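Notebook, Trurkcombe test kitchen, October
Entry 244

Started 7.40. Samira in from eight, Nizar after lunch. Carried on with the breakfast corner for the Zostelthorpe flat. Yesterday's layout had the kettle and the toaster sharing the back of the worktop and it didn't work: every time Samira reached for the kettle her sleeve went over the slots. Kettle now lives by the sink. Toaster stays on the left.

Wiped the worktop down twice before starting. The speckle hides crumbs very well, so check with the flat of your hand and don't trust your eyes. Jihad left a ring of jam on it last week that I only found with my elbow.

Curtain left closed all morning. With it open the sun comes straight on to the polished surface by ten and you end up squinting at the controls. Closed is better, and the white cloth still lets enough through to work by. Needs a hem seeing to at the far end, Žofie has the thread.

Bowls: went back to stacking, green in the blue, just right of the toaster. Tried them side by side first, but that used up the space where the plate wants to go. Stacked, you can take the top one without shifting anything else. 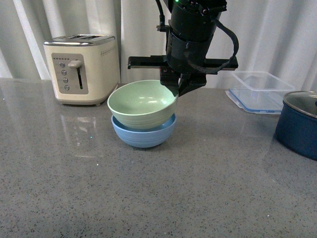 2 min read

Toaster notes. Two slots, four round buttons in a column on the front, lever to the right of them. Samira wanted to know which button stops it early. I told her the bottom one, which was wrong, so I've asked Majdi for the booklet. Until it turns up please don't guess and write it on the worktop list as fact. I did that and had to cross it out.

Toasted 6 slices in three goes, white sliced from the Hijazi shop, same setting throughout. First pair pale, second about right, third darker than I like along one side. Next time leave a proper gap between goes and write down how long. I didn't, so there's not much to be learned from today's lot. Ate the evidence.

Reach: Samira is shorter than me and found the lever comfortable with the toaster a hand's width in from the front edge. I'd had it further back. Moved it forward and she buttered on the right without knocking the bowls. Nizar tried the same at two and had no complaints, though he's left-handed and would like the whole thing mirrored. Worth a morning.

Supplies: low on cloths and washing-up liquid. Wukero order is number 1479, Žofie to chase.

To do
- booklet from Majdi
- repeat the toast with timed gaps
- mirrored layout for Nizar
- curtain hem
- empty the crumb tray before anyone else uses it

Packed up at 4.15.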